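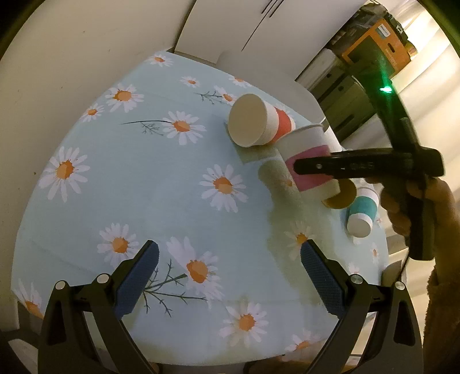

Every February the council in Komudbridge sends round a leaflet about what we may put in the recycling, and every year it is longer than the last. The new one runs to six pages. I read all of it at the kitchen table, on the daisy tablecloth, and still could not say which bin wanted half the things in the house. Take a white paper cup with a coloured band, the sort people buy for a birthday. It looks like paper and it is sold as paper. Page three says paper is welcome. Page five says that cups are not, unless they have no lining, and gives no way of telling.

I think this is the wrong way to run a public service. Most of us are willing to sort our rubbish. We have been doing it for years, and we put up with three bins by the front door where there used to be one. But the rules are written for the people who run the sorting plant, and then handed to the rest of us with the hard words left in.

The usual answer is that households need educating. I don't agree. In Bultine, where my sister lives, the leaflet is one side of card with six drawings on it. If a thing is not in the drawings it goes in the general bin. Some of what they throw away could no doubt be saved, but she never has a bin left behind on the pavement with a sticker on it. We have had two since Christmas.

There is also the matter of who makes the stuff. A shop can sell a pack of up to 200 cups without a word on the label about where they should end up. I would make the seller print it, in plain type, on the front. A person standing in the aisle could then choose the kind that can be recycled — or go home and wash some mugs.

Until then I would ask the council for something smaller. Cut the leaflet to a single page, leave the rules alone for a few years, and put a phone number at the bottom that somebody answers.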